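透明な容器と、夜の厨房のロボット

Flendtonの社員食堂で動いている自動調理セルの、世話と段取りについて

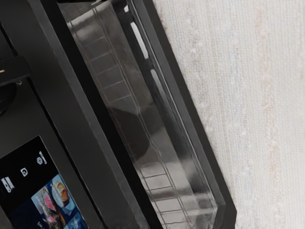
調理ロボットの手入れは、毎日しないといけないのだろうか。

食材の触れるところは毎日洗う。関節やケーブル、位置合わせの確認は週に一度で、くたびれた部品の交換は月単位で組む。Flendtonの食堂ではそういう割り振りになっている。

私がこの食堂を訪ねたのは八月で、厨房の裏口を開けた瞬間に眼鏡がくもった。昼の営業が終わって、洗い場の湯気がまだ残っている時間帯だ。出てくる昼食は一日に200食。そのうち煮込みと温野菜を受け持っているのが、今回の主役、自動調理機と腕型ロボットを組み合わせたセルである。組んだのはGirnumという小さな会社で、調理機のほうはMahlanguという厨房機器の会社が納めている。セルと言ってもたいそうなものじゃなくて、畳にすれば三畳くらい、柵で囲った一角に機械が二つ並んでいるだけだ。

私は長いこと飲食店の機械の記事を書いてきて、料理がうまいかどうかより、閉店後に誰が何をどこまで分解するのか、そっちのほうに興味がいってしまう。食洗機のフィルターの掃除だけで一晩話せる(相手がいれば)。だから今回も、営業中の取材は早々に切り上げて、夕方から夜にかけての作業をまるごと見せてもらうことにした。

まず画面の中から

ところが最初に通されたのは厨房じゃなくて、二階の事務室だった。机の上のモニターに、Esnessというシミュレーション用のソフトが立ち上がっている。中に調理機がもう一台いるのだ。黒い筐体、料理の写真が並んだタッチ画面、黒い枠に収まった透明な容器。視点をぐいっと近づけて斜めに傾けてあるものだから、私は思わず首のほうを曲げてしまった。

Girnumのやり方では、腕に新しい動きを教えるとき、かならず先にこのEsnessの中でやる。洗浄のために透明容器を抜き取って、洗い場の台に置いて、また戻す。言葉にすれば三つの動作なのに、担当のエンジニアに言わせると、これが一番いやらしい仕事だそうだ。

いやらしい理由は、透明だから。カメラは透明なものが苦手で、容器のふちを見ているつもりが、向こう側の黒い部分を見ていたりする。それに光の映り込みがある。モニターの中の容器にも、右側に細長く白い光がすっと二本入っていて、あれを縁や傷と取り違えると、腕は見当違いのところへ手を伸ばす。人間の目なら「あ、光ってるな」で済む話なのに、と言ったら、その済む話をいちいち教えるのが私たちの商売なんですよ、と返されてしまった。

それで、位置の手がかりとして何を使っているのかというと、容器の内側のリブ、はしご段みたいに規則正しく並んだ細い盛り上がりだった。本来は容器を丈夫にするための形だと思うのだけれど、間隔がそろっているから、目盛りの代わりになる。ただし、ここにも落とし穴がある。真ん中あたりは影になって段が消えてしまうので、見えている段だけで位置を決めなければいけない。エンジニアはそこを何度も拡大しながら、ここまでは信じる、ここからは信じない、と線を引いていった。この作業がやけに楽しそうで、私もつい身を乗り出した。

練習は、照明の明るさと容器の傾きを少しずつ変えながら繰り返す。最初の設置のときは3,000回まわしたそうだ。本物でやったら容器が何個あっても足りないし、だいいち食堂が開けられない。画面の中なら夜のあいだに勝手に進んでくれる。朝来ると失敗の一覧ができていて、コーヒーを飲みながらそれを上から眺めるのだという。失敗の大半は抜き取りのときではなくて、戻すときに出る。枠に対してほんの少し斜めに入り、途中で止まる。家の引き出しと同じだ。うちの台所の一番下の引き出しも、もう何年も斜めに入っている。

面白いのは、わざと条件を悪くして練習させるところだった。照明を片側だけ落とす。カメラの位置を少しずらす。容器を、きちんと奥まで入っていない状態にしておく。厨房というのは毎日ちょっとずつ違うので、お手本どおりの配置だけで覚えさせると、本番の初日につまずくらしい。新人のアルバイトに、きれいに片づいた店だけを見せて研修を終えるようなものか、と私は勝手に納得した。

階下の本物

夕方の六時を回って、いよいよ厨房へ降りる。

作業は電源まわりから始まる。セルの柵には扉が一つあって、開けると腕が止まる仕組みなのだけれど、それに頼りきりにはしない。止めて、鍵を抜いて、鍵は作業する人が身につける。二人で入るなら二人とも自分の錠をかける。私の分の錠まで用意してあったのには少し感動した。赤くて、ずしっと重い。取材のあいだじゅう腰でかちゃかちゃ鳴っていた。

次が冷めるのを待つ時間。調理機の表示で庫内の温度を確かめながら、待つのが15分。この間に腕の指先を外して、洗浄液に浸けておく。指先は食品に触れてもいい樹脂製で、ねじは一切なく、横のレバーを起こすと抜けるようになっている。ねじをなくしたのはGirnumのこだわりだそうで、厨房でねじを落とすとどういう騒ぎになるか、飲食の経験がある人ならわかると思う。私は昔、ねじ一本のために仕込みの全量を捨てた店を知っている。あの日の店長の顔はいまだに忘れられない。

外した指先は、内側のすべり止めのところを指の腹でなでて、角が立っているかどうかを見る。丸くなってきたら交換。数字で決めないんですか、と聞いたら、時間での交換時期も決めてあるけれど、先に指が教えてくれることが多いのだと言われた。機械の記事を書いていると、こういう答えに出会うたびにうれしくなる。ちなみに私もさわらせてもらったが、新品との違いはさっぱりわからなかった。

それから容器の手洗いである。腕が抜き取って台に置くところまでは自動で、洗うのは人間だ。細かいリブの根元に汚れがたまるので、やわらかい歯ブラシのようなもので一段ずつこする。硬いブラシは禁止。細かい傷がつくと透明な部分が白っぽくなり、光の散り方が変わって、カメラの見え方まで変わってしまう。洗い物の道具一つが位置合わせの精度に響くわけで、ここでは洗い場の壁に使ってよいブラシの見本がぶら下げてあった。間違えて金属たわしを使ったことがあるそうで、その容器は引退して、いまは事務室でペン立ての役をしている。

拭き上げも同じくらい大事だ。水滴が残ったまま枠に戻すと、水滴がレンズみたいに働いて、リブが曲がって見える。だから布で拭いて、伏せて、しばらく置く。ここを急ぐと翌朝の最初の一回でエラーが出る。朝の仕込みの真っ最中に腕が固まるのは、厨房にとって相当いやなことらしく、夜の当番の人たちは乾き具合にとても厳しい。容器を照明にかざして、裏表をひっくり返して、もう一回かざす。

タッチ画面の掃除は、まず掃除用のロックをかけてから。これを忘れて拭くと、布が料理の写真にさわって注文が始まってしまう。設置から日が浅いころ、空の調理機に向かってシチューを何度も命じた人がいたという。今は布巾の置き場所に「先にロック」と手書きの札がある。札の字がだんだん大きく書き直されていったようで、下に古い札が何枚か重なって残っていた。

週に一度の位置合わせ

私が見せてもらった日は、ちょうど週に一度の点検にも当たっていた。点検表の項目は23。上から順に、ケーブルの被覆、腕の根元のボルト、カメラの窓の曇り、床の固定金具、と続いていく。けっこう細かい。全部終えるのに、慣れた人でも夜のまかないを一回あきらめるくらいの時間がかかる。

山場はカメラの位置合わせだ。白黒の市松模様の板を決まった場所に置き、腕を何か所かに動かして撮る。画面に出たずれの値が決めた範囲に入っていれば合格、外れていたら補正。ここまではどこの工場でも見る手順なのだが、このセルではその後にもう一つやることがある。本物の容器を撮って、Esnessの中の容器と並べて見比べるのだ。

並べてみると、似ているようで結構ちがう。画面の中の容器は傷がないし、枠もぴしっとしている。本物は角が少しすり減って、洗剤のせいか透明さもほんのわずかに落ちている。エンジニアはその差を見て、シミュレーションのほうの透明さや照り返しをちょっとだけ変える。年をとらせるんです、と言っていた。そうしておかないと、次に新しい動作を練習させたとき、新品の容器にしか通用しない腕ができてしまう。

この日の補正はわずかだった。それなのに、戻す動作の試験をしたら、枠の手前で腕がぴたりと止まった。力のセンサーが、思ったより早く何かに当たったと言っている。全員で柵の外からのぞき込む。もう一度やってみても、やっぱり同じところで止まる。私はカメラだろうと思った。あれだけ透明の話を聞かされた後だもの!

原因は枠の奥にこびりついた、乾いた米粒だった。鍵を抜いて、へらで取って、拭いて、もう一度。今度は最後まですうっと入って、かちっと小さな音がした。点検表の余白に「米」と一文字だけ書き込まれた。過去の欄をめくらせてもらうと、「にんじん皮」「ラベルの切れ端」などの文字もある。この余白だけで一本書けそうだった。

枠の奥の拭き取りは、それまで点検表では「汚れがあれば」という扱いだったのを、その場で毎晩の作業に移すことになった。ついでにEsnessの中の枠にも、奥に小さな出っ張りを置いて練習させてみるそうだ。途中で当たったら無理に押さず、少し引いて、人を呼ぶ。その動きを教えておくのだという。押し込んで容器を割るのが一番困る。替えの容器はMahlanguから取り寄せるので、届くまでの間は手持ちの予備でしのぐしかない。

食堂の人たちの付き合い方

厨房の人たちは、このセルをとくに名前では呼ばない。「奥」と呼ぶ。奥、終わった?奥、乾いてる?そんな調子だ。仕事が楽になったかと聞くと、鍋を持ち上げなくてよくなったのは大きい、でも洗い物は減っていない、という答えが返ってきた。腰が助かって、手は荒れたまま。調理担当の一人は、腕が容器を戻すときの速さがもどかしくて、見ていると自分でやりたくなるので、なるべく背中を向けているそうだ。

これから似たようなセルを入れる厨房には、洗い場との距離を先に測っておくようすすめたい。Flendtonでは最初、置き台が洗い場から遠くて、濡れた容器を抱えて通路を横切ることになっていた。図面の上ではなんでもない距離だったらしい。床が濡れて、滑って、結局台ごと移した。台が動けば腕の動きも教え直しで、Esnessの中の台も動かして、また夜じゅう練習である。それと、乾かす棚。これは大きめがいい。容器の予備を伏せておく場所がないと、みんな濡れたまま戻したくなる。

帰るころには九時を過ぎていた。厨房の照明が落ちて、二階のモニターだけついている。翌朝までに、米粒入りの枠で練習させておくのだそうだ。私は裏口を出て駅まで歩いて、改札の前で腰がかちゃかちゃ鳴っているのに気づき、赤い錠を返しに戻った。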